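Operators wanted for remote teaching sessions, Penadden workshop, Brevton

We're looking for patient people to come and teach our robot arm by remote control, starting in September. If you've never done anything like it, please write to us anyway, as most of our current operators hadn't either (one used to ice cakes, and she's wonderful at it!).

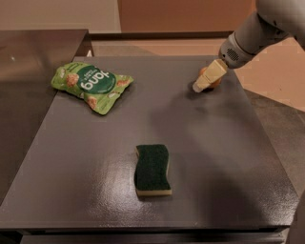

Each session lasts the morning, and you'll spend it guiding the arm through small tabletop jobs while it records your movements. You reach down, close the gripper, lift, carry, set down, and then you do it again a little differently. Something small and round like the orange thing under the fingers asks for a different touch than a crinkly snack bag or a kitchen sponge lying flat, and we'd love you to find your own way with each. We hope to gather around 500 good demonstrations by winter, so there's plenty to go around.

Training is paid, the coffee is decent, and you can sit or stand as you like. To apply, send a few friendly lines to Emiliano Quintero at the Penadden front desk and tell him which mornings suit you.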